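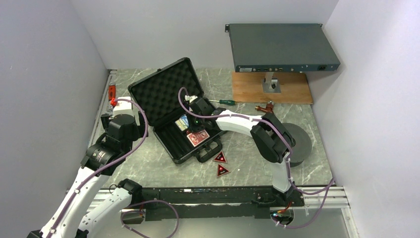 Mengal Collection to Show Lacquered Pen Boxes From Iran and Kashmir in May

Last updated: May

Reading time: 7 minutes

The Mengal Collection will open an exhibition of painted and lacquered pen boxes in its ground floor galleries in May. "Closed Lids: Pen Boxes from Iran and Kashmir" brings together 200 objects made between the late 17th century and the early 20th century. Most come from the Collection's own holdings and have not been shown to the public before. A group of 12 boxes is on loan from the Vinudska Foundation, which has lent to the Collection once before, for its display of mirror cases.

The exhibition was organized by Nusrat Rana, curator of Islamic and South Asian decorative arts, with Krystyna Borkowska, head of conservation. It will stay open through the summer. Admission is free.

Pen boxes of this kind, known as qalamdan, were made to hold reed pens, a small pot of ink and sometimes a knife and a pair of scissors. The usual form is long and narrow with rounded ends. The body is papier-mâché, built up over a wooden mold, covered with a fine ground, painted in watercolor and then coated in layers of clear varnish. Most slide open like a drawer. A smaller number have a hinged or lift-off lid, and these are often the larger boxes, made for a desk.

The exhibition takes up four rooms. The first deals with how the boxes were made and used. It includes two unfinished bodies, one with the ground applied and one without, and a set of writing tools shown outside their box. The second and third rooms cover painting in Iran, beginning with late Safavid work and moving through the Zand and Qajar periods. Flowers and birds make up the largest part of the display. There are also portraits, hunting parties, battle subjects and a small number of boxes with scenes adapted from European prints.

The fourth room is given to Kashmir, where the same technique was taken up and a local style grew around dense flower patterns on gold or colored grounds. Many Kashmiri boxes in Western collections were cataloged as Persian when they arrived, and the reverse is true as well. Six boxes in the room have been reattributed in the course of preparing the exhibition. The old and new catalog entries are printed side by side on the labels.

"People have been sorting these by eye for a hundred years, and a lot of the sorting was done in a hurry," Rana said. "We went back to the undersides and the inner trays, where the painter was working fast and not thinking about a buyer. The habits of a workshop show up there more clearly than they do on the lid. I don't expect everyone to agree with all six. The evidence is on the labels and visitors can look at it for themselves."

Among the objects on view for the first time is box no. 3522, a Qajar pen box with roses, irises and a nightingale on a dark brown ground. It carries an inscription along one side that was hidden under a strip of paper glued down by an earlier owner. The paper was lifted last year in the Collection's studio. The inscription gives the name of the person for whom the box was made, though part of it is rubbed and the reading is still open. A transcription and a translation by Fouzia Shaikh, who advised on all the Persian texts in the exhibition, are given in the catalog with notes on the doubtful letters.

Another new addition is a Kashmiri box with a fitted inner tray in two parts. The tray and the box were kept in separate storerooms for decades under different numbers. They were put back together when the Collection's stationery objects were moved to a single store. The tray has a repeating pattern of small red and blue flowers that continues the pattern on the inside wall of the box, and the two parts meet correctly at only one end.

The Vinudska loans are shown together in the third room. They include three boxes with portrait medallions, a box with a night scene on the lid and a very small box, less than the length of a hand, which may have been made for a child. One of the medallion boxes lost its sliding tray before it entered the foundation's collection, and it is shown closed.

Conservation

Work on the boxes began two years ago, when the Collection's studio surveyed the whole group. Old varnish was the main concern. It yellows with age, so that a ground which now looks olive may once have been a clear blue, and it shrinks, pulling at the paint below. Some boxes had also been revarnished by dealers and owners, in a few cases more than once.

The studio decided early on not to remove original varnish from any box, even where it had darkened. Later coatings were taken off only where tests showed a clear line between old and new. Lifting paint was laid back down, and splits along the base were stabilized. Losses were left as they were unless the loss made it hard to read the painting, in which case the ground was toned in a color that can be taken off again with water.

"We had long conversations about one corner of one box," Borkowska said. "There is a repair from the 19th century that is not very good. The bird has the wrong foot. But it was done by somebody who looked after the box and kept it in use, and we left the foot alone."

A short account of the treatments, with before and after photographs, is included in the catalog. The full treatment records can be read by appointment in the study room.

Lighting in the galleries is kept low to protect the painted surfaces, and visitors should allow a minute or two for their eyes to adjust. Magnifying glasses are available at the entrance to each room and may be borrowed without a deposit. Large print label books are kept in the same place.

Catalog

The exhibition catalog is published by Clalia in an edition of 1000 copies. It has essays by Rana, Borkowska and Shaikh, and full entries for every object on view, including measurements, inscriptions and provenance. Undersides and inner trays are illustrated for all boxes where they are decorated. The catalog was designed by Naheed Gondal. It is sold in the Collection's shop and through booksellers, and a copy may be read in the reading corner in the fourth room.

The provenance section of the catalog names every owner known to the Collection. For a number of boxes the record goes back only to a dealer's invoice from the mid 20th century. The Collection would be glad to hear from anyone who has sale catalogs, letters or old photographs that could fill in the earlier history of these pieces.

Talks and handling sessions

Nusrat Rana will give an introductory talk in the lecture room at 6 p.m. on the opening evening. Seats are not reserved. A second talk, by Fouzia Shaikh, will look at signatures and pious phrases used in place of signatures on Iranian lacquer, and at the trouble these have caused. Painters often signed with a play on the name of a saint or a prophet, and later painters, as well as some forgers, copied the phrases of the best known masters.

Handling sessions will be held twice a month during the run of the exhibition. These use boxes from the study collection that are damaged or incomplete and are not on display. Groups are limited to eight people and places must be booked in advance. Rings and bracelets have to be taken off before the session, and gloves are provided.

A drawing afternoon for families is planned for the school vacation, with paper, pencils and flat card templates in the shape of a pen box lid. Children under ten should come with an adult.

About the Mengal Collection

The Mengal Collection looks after decorative arts from Iran, Central Asia and South Asia, with particular strength in lacquer, metalwork and textiles. It began as a private collection and opened to the public in a former bank building on Iten Street, where it still is. The ground floor galleries are used for temporary exhibitions. The permanent displays are on the upper floor and are reached by stairs or elevator.

"The pen boxes were the first thing the founders bought and the last thing we have gotten around to showing properly," said Shamim Kazmi, director of the Mengal Collection. "Visitors who know the metalwork upstairs may be surprised by how much there is. The lenders at Vinudska have been generous, and patient with our questions."

Visitor information

The galleries open at 10 a.m. and close at 5 p.m. Last entry to the exhibition is at 4:30 p.m. The entrance on Iten Street is step-free. Bags larger than a small backpack must be left in the lockers by the shop. Photography without flash is allowed in all four rooms – the Vinudska loans are included in this, by agreement with the foundation. Tripods are not allowed.

Press images

High resolution images of selected boxes are available to the press on request, with captions and credit lines. Images may be used only in connection with coverage of the exhibition and may not be cropped or overprinted. Review copies of the catalog can be supplied in print – please give a delivery address and the name of the publication. Interviews with the curator and with the conservation studio can be arranged through the press office.

Contact: Press Office, Mengal Collection, Iten Street | © Mengal Collection. All rights reserved. | Back to top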